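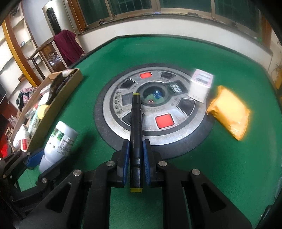 Figure 6.1. A marker held upright in one gripper and a bottle in the other, over a felt-topped game table.

Chapter 6
Collecting Demonstrations with Hand-Held Grippers

The first five chapters treated the training set as given. A policy was a function from observations to actions, the demonstrations were a list of such pairs, and the question was how to fit one to the other. In this chapter we go back a step and ask where the pairs come from. Most of the differences between a policy that works and one that does not can be traced to choices made before any training run, by people standing at a table with a gripper in each hand.

The method covered here records a person doing a task with tools shaped like the robot's own end effectors. Each tool carries a camera. No robot is present during recording. Later the camera motion is recovered, the finger opening is read from the video, and the two together are treated as the action. Chapter 4 covered teleoperation, where the person drives a real arm. Hand-held collection gives up the certainty that an arm can follow the motion, and gains speed and a much wider choice of places to work in.

By the end of the chapter you should be able to write a collection protocol for a two-handed sorting task, say what each view does and does not record, and check a batch of episodes for the four common faults listed in Section 6.5.

6.1 The running problem

We use one task throughout. A number of small household items lie on a table beside an open cardboard box. The operator picks up items with two grippers and moves them into the box or out of it, according to the instruction for that episode. Bottles, markers, tubes, small cartons and soft packets are all used. The task is easy to state and hard to do well, and it has three properties that matter for the discussion.

First, the items differ in stiffness. A marker can be clamped hard and will not change shape. A crumpled packet will, and the finger opening at contact tells you less about where its edges are.

Second, the items differ in what counts as a good grasp. A marker held across its barrel can be stood upright, laid flat or passed to the other gripper. A bottle can be taken by the body or by the cap, and the choice limits what can be done next.

Third, two hands share a small space. When one gripper works over the table, the other must either wait, help, or work somewhere else. Human operators settle this without thinking, and their habits end up in the data whether or not the protocol mentions them.

6.2 What a gripper camera records

A camera fixed to the tool moves with the tool. The fingers stay in nearly the same part of the picture, and everything else moves around them. This is useful for learning because the relation between finger and object, the part that decides whether a grasp is good, is always seen from the same side. It also means that the world behind the object changes with every turn of the wrist, and a policy has to learn to ignore most of it.

The background is not always plain. In Figure 6.1 the item in hand overlaps a round console set into the table, with red and dark panels, a metal disc and a clear dome. Some of these panels have strong edges, and the marker itself is glossy and black against dark parts. Early in the Altard study, described in Section 6.4, the segmentation step was run on plain tabletops only, and it did poorly when the same items were moved to patterned ones. Varied surfaces were then made part of the protocol.

The other gripper may or may not be in view. When it is, its pose can be estimated from the picture as a check on the recovered camera motion. When it is out of view, the two trajectories must be lined up by time alone, and an error in the clocks goes straight into the action labels. We return to this in Section 6.3.

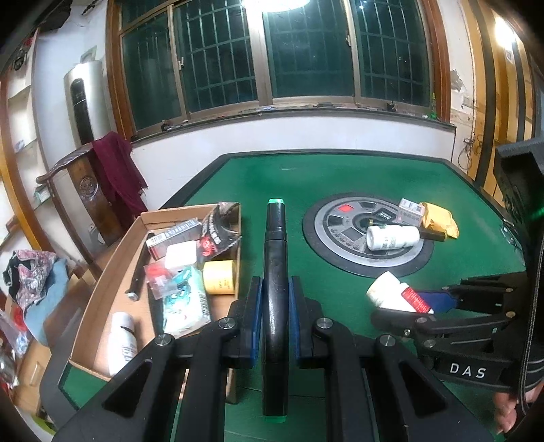
Figure 6.2. The same table in a different view. The second gripper comes in from the right, and the operator's fingers are partly visible at the lower right.

Compare the two figures. The upright marker is near the center of both, between blue-lined pads. The second gripper enters from the left in Figure 6.1 and from the right in Figure 6.2. A policy that treats the two camera streams as interchangeable will mix up these cases. The usual remedy is to keep a fixed channel for each hand and to reject any episode in which the channels were swapped at setup.

6.3 Protocol

The protocol below follows the one written by Špela Golob for the Fakville recordings, with small changes of wording.

Before each session, close both grippers fully and open them fully in view of their own cameras. This fixes the two ends of the finger opening scale.

Touch the two sets of fingertips together once at the start of every episode. The contact shows in both streams and is used to line up the clocks.

Change the layout of the items between episodes. Moving the box counts as a change. Turning one bottle does not.

Do not repair a failed grasp out of view. Either recover in view — these recoveries are worth having — or end the episode and mark it.

Keep the wrist speed low enough for tracking. Operators new to the tools tend to move too fast on the way to the next item, when they feel nothing important is going on.

6.4 The Altard study

The result we will refer to most often comes from a set of 3,000 episodes of the running problem. The set was split by location, and 2 locations were held out for testing. Policies were trained on equal numbers of episodes drawn either from a single remaining location or from all of them. The mixed policy did better at both held-out locations, and the gap was widest for thin items such as markers. Adding more episodes from the single location closed little of it.

Two cautions apply. The operators were not the same at every location, so variety of place and variety of person were not separated. The Khoury replication, discussed in Section 6.6, was designed to pull them apart. Also, success was scored by whether the item reached its target, with no penalty for slow or awkward motion. Under the stricter Birley scoring the order of the policies is unchanged but the gap is smaller.

Exercises 1 to 3 at the end of the chapter ask you to plan a split of your own, and to state before training which result would change your mind about it.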